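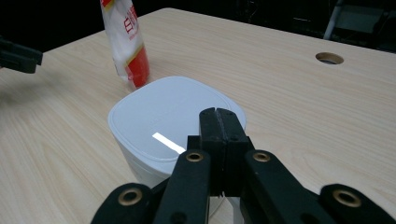
Susier Project: Learning Two-Handed Kitchen Tasks from Hand-Held Grippers
Progress report to Treston, second reporting period

Summary

Work is on schedule apart from the lid tasks, which are behind. We now have 2,590 usable recordings, up from 1,470 at the last report. The first full training run finished in August. The budget is unchanged, and we are asking for one small change to the plan (see Next period).

Data collection

All recording is done with a pair of hand-held grippers, one per hand, each with its own camera. An operator carries out a short task at a table and the finger positions and camera path are saved together. We moved the tables twice during the period so the lighting and background would vary between sets.

Tasks so far cover moving food packages, lining up containers, and lifting lids. A further 156 recordings were thrown out. Most of these lost camera tracking when the operator turned too quickly, and the rest had a gap in the finger data. The tracking fault was worse on plain tabletops in low light, so operators now do a slow sweep of the table before each take. Losses have dropped since then, but we have only two weeks of records under the new routine and would not put a figure on it yet.

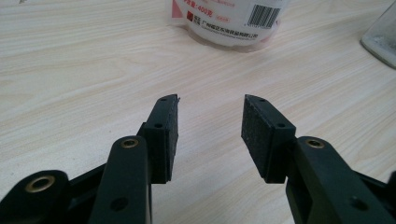 We changed the fingertip pads partway through the period. The earlier smooth pads slid on glossy plastic and operators were squeezing harder to make up for it, which showed up in the data as finger closures well past the point of contact. Recordings made with the old pads are kept in a separate set and were left out of the training run.

Training results

The model was tested on the arm at our Tudport site, with 20 trials per task. Moving a single package worked in 17 trials and lining up two containers in 13. Lifting a lid worked in 5. In most of the failed lid trials the fingers closed on the right part of the rim but the second hand did not steady the container, and the whole thing lifted or turned.

We also trained a version on half the data. It did nearly as well on single packages and clearly worse on the two-handed tasks. Our reading is that more recordings of simple moves will not help much, and that collection hours should go to tasks where both hands have to work together.

Problems and delays

One gripper was out of use for 7 working days with a worn pivot. Ibarra supplied the replacement part and we now keep a spare set. Labelling is still slower than planned, as start and end points are marked by hand.

Next period

We would like to shift the remaining single-package hours to lid and pouring tasks. This does not affect the total hours or cost. We will repeat the lid trials once the new recordings are in, using the same containers and the same test table. Please let us know by Wednesday's call if the change needs a formal variation.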